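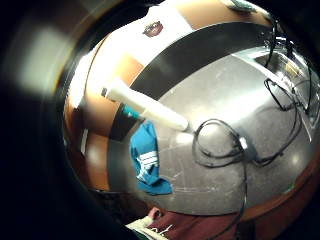

Vista desde la pinza manual Lenen, con cables negros sobre una superficie gris.

Lenen es una pinza manual para registrar tareas domésticas y de taller, fabricada por Engström en Stindale. La diseñaron Torbjørn Viklund y Åsmund Eide. Lleva una cámara de gran angular — la imagen sale muy curvada en los bordes — y pesa 34 gramos menos que el modelo anterior. El kit incluye 2 pinzas y una base de carga, y cuesta 3.450 euros. El servicio técnico está en Nistdale.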